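2/5/18 — Kälberprojekt Toscombe

Milchproben von Nina und Skiter geholt, beide Kühe laufen weiter in der ammengebundenen Gruppe. Nina lässt inzwischen 2 fremde Kälber trinken, Skiter nur das eigene. Beim dritten Kalb tritt sie noch aus, also vorerst nicht zusammen in eine Bucht.

Zellzahl Skiter zuletzt erhöht, Probe geht an Kunwood. Bitte das Röhrchen hinten links im Kühlschrank nicht umstellen.
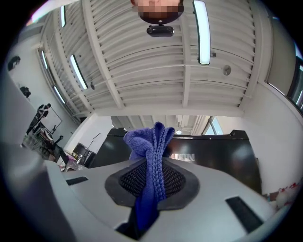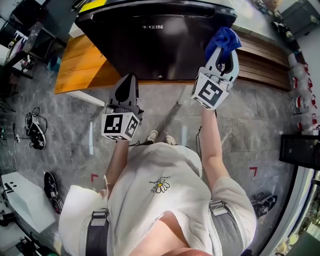

Blaues Tuch im Greifer, zwei Ansichten.

Heubestand: 2,087 kg, 400 davon für die Kälber zurückgelegt. Reicht nicht bis August, nachbestellen.

Trennung über Nacht wie gehabt, 3 Nächte ohne Rufen bei den älteren Kälbern. Bei den jüngeren deutlich mehr Unruhe — dort lieber noch am Euter lassen. Bullenkälber bleiben in der Gruppe, Vermittlung auf den Gnadenhof ist angefragt, Antwort steht aus.

Offen: Tränkebecken Bucht 2 tropft, Ohrmarken nachlesen.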